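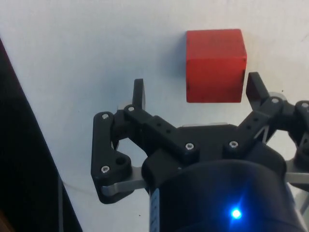

Dovhaniuk Stables Opens a Quiet Barn for Older Horses

May 2020

Anyone who has shared a good many years with a horse will be glad to hear that Dovhaniuk Stables has opened a second barn, set well back from the road and kept just for horses in their later years (the oldest boarder is a sweet gray mare of 30!). There are 34 stalls in all now, with deep bedding, soaked feed for worn teeth, and 2 small paddocks where the old friends can potter about together. Visits from families are very welcome, and a waiting list for September is open at the stable office.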